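The laundry pile, again

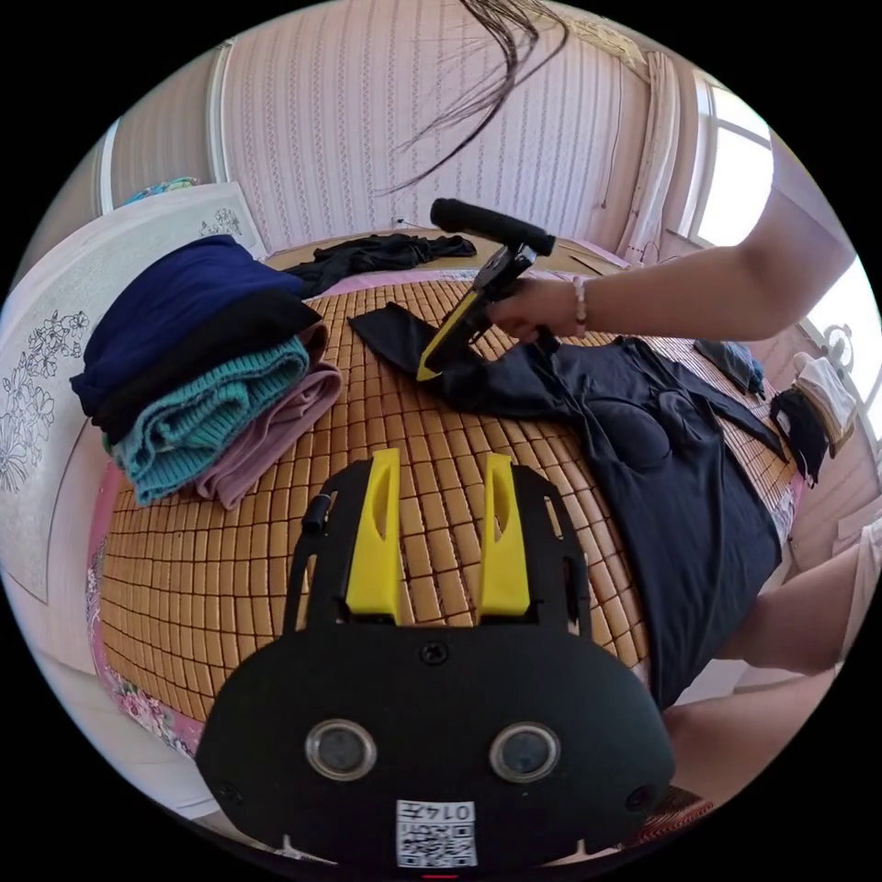 Filed under: Home & Everyday

I fold on the bed. I know some people have a proper table for it, and Jussara swears by the top of her dryer, but the bed is the right height if I kneel and the bamboo mat gives me a nice flat surface to smooth things out on (sheets just bunch up under your hands, ugh).

The navy, the black, the teal knit and the pink were easy. Halves, then thirds, onto the stack, next! The knit always makes the pile lean a bit, so I try to keep it low down.

Then there's the black one with the padded cups. I love built-in cups for wearing and hate them for folding! If you fold straight across they get a dent that stays there all week. What I do now is spread the whole thing out, bring the sides in behind the cups, and fold the bottom up underneath so the cups sit on top, nice and round. It goes on the pile last, with nothing heavy over it.

Monday is towels. Aparecida says she rolls hers and I'm tempted, but my shelf is pretty shallow, so we'll see. If you're a roller, tell me how you get them to stay put!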